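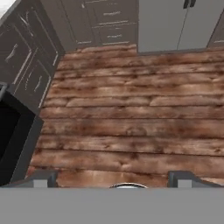 *Fig. 1. Wrist view, kitchen cell in simulation, gripper open above the floor.*

**Kitchen cell, setup and maintenance meeting, December**

Present: two persons from Narier, one from Atex, one from Giraldo (by phone). Start 14:00.

**1. Minutes of the previous meeting**

Accepted with one correction: the mounting plate is from Atex, it is not from Giraldo.

**2. Wrist camera**

The view in Fig. 1 was discussed. Both fingers are visible and the bar of the gripper covers the lowest part. Giraldo asked if the camera should be tilted up to lose less of the picture. Narier prefers to keep both fingertips in view, also during closing. Decided: the tilt stays. The camera offset will be written in the cell file, at present it exists only in an e-mail.

**3. Gripper calibration**

The open position drifted in the model after the last update of the Cumard controller. Atex explained that the zero value was read before the fingers reached the stop. The new procedure is: open fully, wait 10 seconds, read the value, save. It must be repeated after every 3000 cycles, in the simulation and on the real unit, so that the two logs can be compared.

**4. Position of the base**
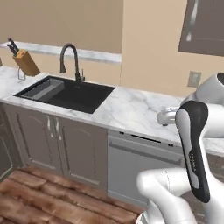 *Fig. 2. Side view of the arm at the counter, sink on the left, dishwasher behind the elbow.*

In this pose the elbow is in front of the dishwasher. Atex is worried about the door, which needs free space to come down. Giraldo proposed to turn the base by 90 degrees. Narier does not agree, as the cable outlet would then face the cabinets. After some discussion it was decided to test the turned base in simulation only and to leave the real base where it is.

The wrist is near the marble in Fig. 2. The lower limit for the height above the counter is not yet defined. Atex will propose a value and will check it also near the faucet.

**5. Error 703**

It appeared again at start-up. Cumard support answered that the joint limits file is loaded too late. Until there is a new version, the operator loads the file by hand and then restarts the controller. This step is missing in the checklist and will be added.

**6. Maintenance of the real unit**

The screws of the wrist flange were tightened and marked with paint. The spare finger pads did not arrive. Giraldo will ask the supplier again.

**Actions**

- Narier: camera offset in the cell file, checklist for error 703
- Atex: lower height limit, text of the calibration procedure
- Giraldo: test of the turned base, finger pads

Next meeting: when the test of the base is finished. End 15:20.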